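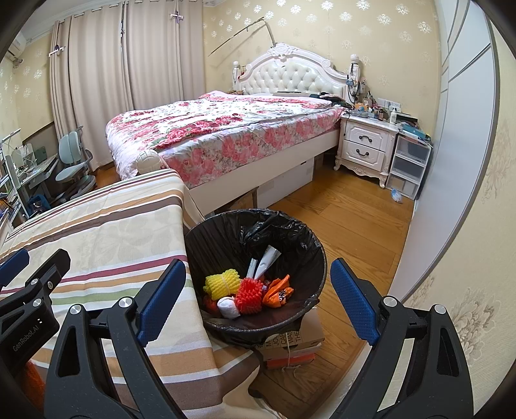
A round bin lined with a black bag.

Replacing a Bin Liner in a Shared Kitchen

Residents of Fistovo House are asked to change the kitchen liner before it is full. Liners are kept in the hall cupboard, shelf 9.

1. Press the contents down lightly with the lid, never by hand.
2. Gather the rim of the liner and lift it straight up. If it sticks, let air in at one side.
3. Tie a single knot and carry the bag to the yard – door code 1296.
4. Wipe the inside of the bin and leave it open for 16 minutes.
5. Fit the new liner and fold the edge well over the rim.

Glass and batteries go to the Twal collection point.

Comments

Amra Ristić: Is the yard door still locked at night?

flat 242: Yes, from ten. The shelf was out of liners again this morning.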